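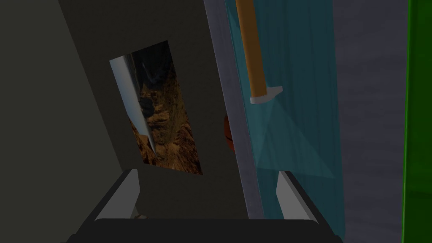
Gris carbón oscuro en interior. Render.

1/16 Hilo sobre reflectancia de paredes y luz natural. Lo escribo a raíz de la reforma de la biblioteca municipal de Furtună, cuyo expediente de iluminación acabo de revisar y donde el color se eligió antes de calcular nada.

2/16 Definición mínima: la reflectancia luminosa es la fracción de luz visible incidente que una superficie devuelve. En las cartas de pintura suele figurar como LRV, en una escala de negro ideal a blanco ideal. No informa del tono ni del brillo.

3/16 La luz natural en un punto interior tiene tres componentes: la que llega directa del cielo, la reflejada por elementos exteriores y la reflejada por las superficies de la propia sala. La pintura solo interviene en la tercera.

4/16 Junto a la ventana domina la componente de cielo y el color de la pared apenas se nota en el luxómetro. Al fondo de la sala, donde ya no se ve cielo desde el plano de trabajo, casi todo lo que se mide es luz reflejada. Ahí se decide si hay que encender a mediodía.

5/16 La relación no es lineal. En una cavidad con reflectancia media R, la componente interreflejada crece aproximadamente con R/(1−R). Subir unos puntos desde un valor bajo aporta poco. Los mismos puntos desde un valor alto aportan bastante más.

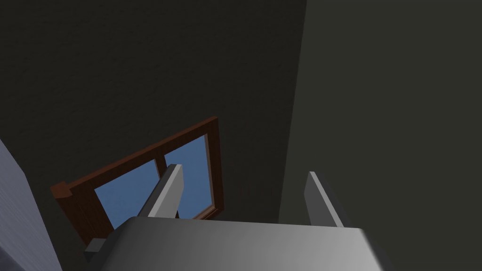

Pared oscura y parte baja de una ventana. Render.

6/16 La media se pondera por área, y en el área entran también suelo, techo, huecos y mobiliario. El error habitual es tomar la R de la pintura como R de la sala. El vidrio, de noche o de día, devuelve muy poca luz hacia dentro y hay que contarlo como superficie casi negra.

7/16 Caso de Furtună. El proyecto de Getent partía de una pintura Grumik con LRV 45 para los paramentos largos. En la memoria ese 45 aparece después como reflectancia media del recinto, con un suelo de linóleo oscuro y estanterías a ambos lados. No cuadra.

8/16 Rehíce la ponderación en Vostel con las superficies del plano de ejecución. La componente interreflejada en la zona de lectura del fondo salía sobrestimada por un factor 2. El factor de luz diurna total bajaba menos, como es lógico, pero lo suficiente para incumplir el pliego.

9/16 Orden de prioridad cuando falta luz al fondo: techo primero, después la pared opuesta a la ventana, luego los laterales. La pared que contiene la ventana recibe poca luz directa y aporta poca al plano de trabajo. Su función es otra.

10/16 Esa función es el contraste. Una pared muy oscura alrededor de un hueco con cielo visible da una diferencia de luminancias alta justo en el borde, y el ojo la acusa como deslumbramiento molesto aunque los luxes sobre la mesa sean correctos. Aclarar jambas y dintel suele rendir más que cambiar la cortina.
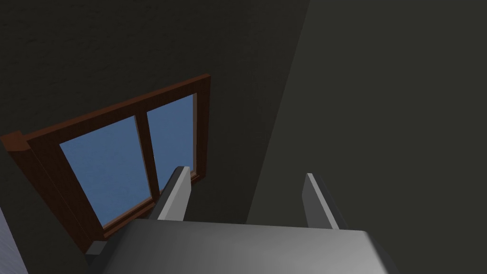

11/16 Brillo y reflectancia se confunden continuamente. Un acabado satinado y uno mate del mismo color devuelven una cantidad de luz parecida. Cambia la distribución: el satinado concentra una parte en la dirección especular. En el luxómetro la diferencia es pequeña, en la pantalla de un ordenador puede ser muy visible.

12/16 La textura también cuenta. Un revestimiento con relieve se hace sombra a sí mismo y su reflectancia efectiva queda por debajo de la del mismo pigmento sobre una placa lisa, que es como se mide la carta. En gotelé o ladrillo visto pintado yo aplico una rebaja y la dejo escrita en la hoja de cálculo. Si no se escribe, el siguiente técnico la aplica otra vez.

13/16 Cómo medir in situ sin reflectómetro: luxómetro apoyado en la pared mirando hacia fuera, lectura de iluminancia. Luminancímetro al mismo punto, lectura de luminancia. Para una superficie mate, R = π·L/E. Cielo cubierto, lámparas apagadas y el cuerpo apartado, que la ropa oscura resta y la camisa blanca suma.

14/16 Quien solo tenga luxómetro puede girarlo hacia la pared, separarlo un palmo o algo más y dividir por la lectura incidente. Es un método tosco y la sombra del propio sensor sesga a la baja. Sirve para distinguir una pared clara de una media. Para justificar un pliego, no.
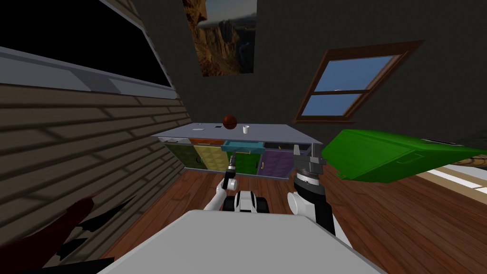 15/16 Lo que se acordó en la biblioteca: techo en blanco mate, pared del fondo en un tono más claro de la misma gama Grumik y el gris previsto solo en la pared de acceso. Se mantiene el suelo. Quedan 2 comprobaciones pendientes, ambas en noviembre con cielo cubierto: factor de luz diurna en la zona de lectura y luminancias en torno al hueco norte. El modelo de Vostel se actualizará con las reflectancias medidas, no con las de catálogo.

16/16 A quien vaya a pedir un estudio de este tipo: exija la tabla de superficies con área y reflectancia, una fila por material, y el origen de cada valor — carta, medida o suposición. Si el informe solo trae el mapa de colores falsos, no se puede revisar. Cuando tenga las medidas de noviembre las añado debajo de este mensaje.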